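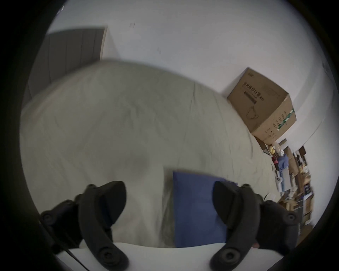

Photo: Paweena Panyasiri / Thongdee

Last updated: 11/19/20
Filed under: Reviews > Work tools > Automation

Cerkia hand-held gripper, used by housekeeping staff
By Obsa Admasu

I work in housekeeping at Thongdee, which rents furnished rooms for short and long stays. Since May we have the Cerkia gripper in our department. The company Studico, which develops a folding machine for linen, wants to learn the work from the people who do it, so we fold and lay out towels with the gripper and it records the movement. Our employer paid 1,694 euros for the set, with two fingers, the cable and the charger.

I was against it in the beginning. I have folded towels for many years and my hands know the work. With the gripper you have only two fingers, and they don't feel anything. The first week I was slower than a new trainee. Small cloths are the most difficult, as you must come with the pads from both sides and close slowly, or the cloth makes a hill in the middle. With thick towels it goes better. After 20 minutes I feel it in the wrist, and my colleague Paweena, who has smaller hands, feels it earlier.

The construction is good. The fingers are black plastic with round screws in the joints, and after these months nothing is loose. The cable I don't like. It hangs at the side and I have already pulled one pillowcase to the floor with it. The earlier model from Stedeo, which we had on trial, was lighter but it closed with a jump, and you could not work on a soft mattress with it at all.
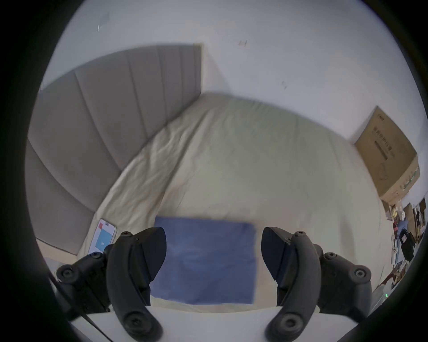
What has changed for us is mostly the rhythm of the day. Before, we were two in a room and we talked while making the bed. Now one person records and the other one does the rest, and the one who records is quiet and looks only at the hands. Also there is more to carry from room to room and no good place for any of it. The phone ends up on the sheet, like the one with the white frame beside the blue cloth, and then you must remember it before you put the duvet. I would like a simple clip on the gripper for the phone, and I have written this to Cerkia. They answered politely.

The other question is what happens with our jobs. The manager told us that the machine will take only the folding in the linen room and that the beds stay with us. I believe him for now. We asked that recording is paid as normal working time and that anybody can say no to it, and both points are in writing. Two colleagues said no and had no problem from this.

If your employer wants to buy this gripper, ask first for a softer handle and for short turns. For the tool itself I give four stars from five. For the wrist I would take one star away again, but Paweena says a review can't have two results, so please read it as three and a half.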